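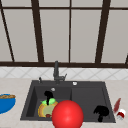

When should a home-built robot arm be checked over before it works at a sink?

Before every powered session, and again after any change to the arm, its wiring or its program.

Pre-run checklist for the Wunonum arm, Piswood shared workshop
Revised in July by Woo-jin Hyun. Comments from the last walk-through are under each item.

Hello, and thank you for taking the time to go through this with the arm still switched off. The list has grown to 13 items, which I know is more than the single index card we started with, but once you have done it a couple of times it goes by in the time it takes the kettle to boil. Please write your result next to each item even if it's the same as last time. If something is marked HOLD, the arm stays unpowered until whoever marked it has signed it off, and that includes me (I have been caught by my own HOLD twice and was grumpy about it both times).

PART A. POWER OFF

1. Base clamps tight, no rocking when you lean on the shoulder joint.
Result: OK
Comment: The left clamp took another quarter turn. The bench top is soft pine and the pads are sinking into it a little every week. I would like a steel plate under there eventually, and if you have an offcut at home that you keep tripping over, bring it in!

2. Cable run checked by hand from base to wrist.
Result: OK, with a note
Comment: There is a shiny patch on the sleeve at the elbow where it rubs. No copper showing and the sleeve isn't worn through. I have put a wrap of tape over it and written the month on the tape so we can see how fast it wears.

3. Joint bolts, paint marks lined up.
Result: OK
Comment: If a paint mark has moved, don't just tighten the bolt and carry on. Write down which one it was. We had the same wrist bolt work loose over and over in the spring and it took ages to notice it was always the same bolt, since everybody had been helpfully tightening it and going home.

4. Drip tray under the base is empty, and the control box is up on its shelf with the lid screwed down.
Result: HOLD, then cleared
Comment: The lid was on with only two of its screws in. The others were in the magnetic dish by the drill press, where all good screws go. The Pikon board is not sealed in any way and that lid is the only thing between it and a splash.

5. Outlet is the one with the ground-fault protection, and the test button trips it.
Result: OK
Comment: Tripped and reset properly. Please use the outlet by the back wall and not the extension reel, however much closer the reel is.

PART B. SIMULATOR

6. The sink scene loads and the program finishes in it before you try anything on the real arm.
Result: OK
Comment: I let it repeat up to 209 times overnight and read the log over breakfast. Any edit at all to the motion file means running it again, including the edits where you only changed one little number. I'm saying this with love, having been the one who changed the little number.

7. Basin and draining area are the right way around.
Result: OK
Comment: In the simulated sink the deep basin is on the left and the flat draining side is on the right. Our practice sink on the bench can be turned end for end, and people do turn it to get at the drain hose. Look at both before you start. I've put an arrow on the bench in green marker, and when it rubs off please draw it again.

8. Faucet is included as a solid obstacle, spout and lever both.
Result: HOLD
Comment: This one is still open. The simulated spout stands behind the basin and comes up past the tiles, with the thin lever angling off to the right, and I'm not happy with the clearance I get around that lever. The collision shape I made is a fat upright cylinder, fine for the spout but it ignores the lever altogether. Until I have added a second shape, keep all paths toward the draining side low and well forward. Woo-jin to fix.

9. Objects are resting where you expect them before the first move.
Result: OK, with a note
Comment: The big red sphere overlaps the right side of the dish when you look from the front view, so you can't judge the dish by eye from there. Check its position in the object list, or swing the view around to the side. I spent a good half hour being cross with a grasp that looked fine from the front and was nowhere near fine from the left. Same caution for the two black shapes. They render so dark that I can't make out their surfaces at all, so please go by the numbers for those.

PART C. POWER ON

10. Emergency stop pressed and released, with the arm moving slowly through open air.
Result: OK
Comment: Do it with the arm moving. Pressing the button while the arm is sitting still only tells you that the button goes down. The stop should be within reach of the person watching, and the person watching shouldn't also be typing. If you're alone in the shop, do simulator work that evening and save the real arm for when there's company.

11. Speed limit set for first run of the session.
Result: OK
Comment: The slow setting is 4 centimeters a second, and I realize that is like watching paint think about drying. Go through the whole path once at that speed. After that you can bring it up if it went cleanly.

12. Gripper load under the limit.
Result: OK
Comment: The limit is 97 grams until we change the wrist motor. Weigh the item on the kitchen scale by the kettle and write the weight down. Plastic dishes only on the real arm, please. Carol's old teacups are for tea. A foam sponge counts as light when you pick it up and can be well over the limit once it has soaked up a basinful, so weigh it soaked.

13. Floor and standing area.
Result: OK
Comment: Mat down, hose tucked behind the bench leg, stools pushed back. The tape line on the floor marks how far the elbow can swing with a good hand's width to spare. It curls up near the door end and I've stuck it down again with the stuff Iglesias Hardware sells for stair treads, which seems much stickier than what we had.

OPEN ITEMS

Item 8, lever shape in the simulator: Woo-jin.
Item 2, look at the elbow sleeve again next month: whoever gets there first, initial it please.
Item 1, steel plate for the bench: still wishing.

A word on signing. Initials are fine, and a short comment is much better, even if all it says is that the clamp squeaked. I go back through these sheets when something feels off and the small remarks are what help me most. The blank sheets are in the blue folder on the shelf over the control box, and finished ones go behind the divider at the back. If we run out of blanks, the file is on the shop computer under Wunonum, checks, print this one. There's another file next to it called print this one old. Leave that one be, I'm still copying the bolt notes out of it.

Checked: W. Hyun
Arm status at end of walk-through: slow runs allowed, low paths only, item 8 still on HOLD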